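このページは、ルレル室内合奏団(Lulel)の定期会員、および演奏会へのご来場を予定されている皆様から寄せられるご質問をまとめたものです。記載のない事項については、末尾の窓口までお問い合わせください。

## 演奏会について

### 合奏団はどのような曲目を演奏していますか

十八世紀後半から二十世紀前半までの弦楽合奏曲を中心に取り上げています。定期演奏会では、原則として一曲以上、国内で演奏される機会の少ない作品を含めることとしています。編成は通常20名で、曲目により管楽器奏者および打楽器奏者が加わります。

### 音楽監督は誰ですか

マハム・ダゴールが音楽監督を、ダニッシュ・スワティがコンサートマスターを務めています。客演指揮者を迎える公演では、各公演の案内にその氏名を記載します。

### 会場はどこですか

定期演奏会はラナホールで行います。座席数は300席で、全席指定です。室内楽の公演は、同じ建物の二階にあるジェスカ小ホールを使用することがあります。チケット券面の会場名を必ずご確認ください。

### 開場と開演の時刻を教えてください

開場は18時15分、開演は19時です。終演時刻は曲目によって異なり、当日のプログラムに予定時刻を掲載しています。

### 遅れて到着した場合、入場できますか

演奏中の入場はお断りしています。係員が楽曲の切れ目にご案内しますので、それまでロビーでお待ちください。多楽章の作品では、楽章間の入場を認めない場合があります。その際は休憩時間からのご入場となります。

## チケットと会員制度

### チケットの料金はいくらですか

定期演奏会の一般料金は3,000円です。学生券は半額とし、当日、入場口で学生証を確認いたします。室内楽公演の料金は公演ごとに定めます。

### 購入後の変更や払い戻しはできますか

お客様のご都合による払い戻しはいたしかねます。座席の変更は、同一公演かつ同一料金の範囲で、空席がある場合に限り承ります。公演が中止となった場合は、所定の期間内に全額を払い戻します。出演者または曲目の一部変更は、払い戻しの対象となりません。

### 定期会員になるとどのような特典がありますか

年間を通じて同じ座席を確保いたします。このほか、一般発売に先立つ追加券の購入、公開リハーサルの見学、会報の送付があります。会報は年2回発行しています。

### 会員資格の更新はいつ行えばよいですか

更新のご案内は12月に郵送します。同封の書面に記載された期限までにご返送がない場合、翌年度の座席は一般の申込者に割り当てられます。住所を変更された方は、お早めに会員係へお知らせください。

### 会員席を家族や知人に譲ることはできますか

公演単位でお譲りいただけます。事前の届け出は必要ありません。ただし、対価を得ての譲渡は固くお断りします。

## 公開リハーサルと見学

### 公開リハーサルには誰でも参加できますか

定期会員および同伴者一名が対象です。開始は14時で、途中の入退場は休憩時に限ります。指揮者の判断により、一部の曲を非公開とすることがあります。

### リハーサル中にメモを取ったり、楽譜を見たりしてもよいですか

差し支えありません。ページをめくる音にはご配慮ください。録音および録画はご遠慮いただいています。

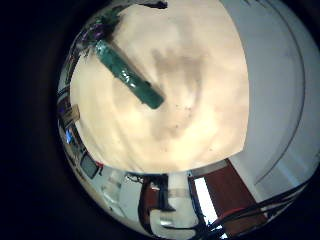 光沢のある緑色のテープが巻かれた棒

### 子どもを連れて見学できますか

小学生以上のお子様であれば見学いただけます。未就学のお子様については、年に一度開催する親子向け公演をご利用ください。この公演では客席での多少の声や移動を妨げず、演奏時間も短く設定しています。

## 客席での過ごし方

### 楽章の間に拍手をしてもよいですか

特に禁止はしていませんが、多楽章の作品では全曲の終了後に拍手をされるお客様が大半です。終曲の後は、指揮者が腕を下ろすまでお待ちいただければ幸いです。

### 服装に決まりはありますか

ありません。空調の都合により場内が冷えることがありますので、上着をお持ちになることをお勧めします。帽子は、後方のお客様の視界を妨げないよう、着席時にお取りください。

### 写真を撮影することはできますか

開演前と休憩中は、客席およびロビーの撮影が可能です。演奏中の撮影は認めていません。終演後のカーテンコールについては、当日の場内放送でお知らせします。

### 花束や贈り物を出演者に渡せますか

ロビーの受付でお預かりし、終演後に出演者へお渡しします。舞台上での直接の受け渡しはできません。生ものはお預かりできませんので、あらかじめご了承ください。

### 車椅子で来場する場合の手続きを教えてください

車椅子席は一階後方にあります。数に限りがあるため、購入の際に電話でお申し出ください。介助者一名の席を隣に用意いたします。補助犬を伴ってのご来場も可能です。

## 作曲家・作品に関するお問い合わせ

### 演奏した作品の楽譜を借りることはできますか

合奏団所有の楽譜は、団体の研究または演奏を目的とする場合に限り、審査のうえ貸し出しています。出版社からの借用譜は貸し出しの対象外です。該当するかどうかは、曲名と版を添えてライブラリー係にお尋ねください。

### 過去のプログラム解説を読むことはできますか

事務局の資料室で閲覧できます。閲覧には予約が必要です。複写をご希望の場合は、執筆者の許諾を確認するため、回答までに日数をいただきます。

### 自作の曲を演奏してもらえますか

随時の持ち込みは受け付けていません。新作の公募を行う年度には、デルキクス新作募集の名称で要項を公表します。お送りいただいた楽譜は、採否にかかわらず返却いたしません。

### 学校への出張演奏を依頼できますか

小学校、中学校および特別支援学校を対象に、弦楽四重奏による出張演奏を行っています。お申し込みは学校を通じてお願いします。会場の広さ、ピアノの有無、想定される児童生徒の学年を申込書にご記入ください。日程は定期演奏会の予定を優先して調整します。

## お問い合わせ窓口

チケットおよび会員制度については会員係、楽譜と資料については事務局ライブラリー係が承ります。電話の受付時間は10時から17時までです。公演当日は、開場時刻以降、ラナホール一階の受付でもご質問にお答えします。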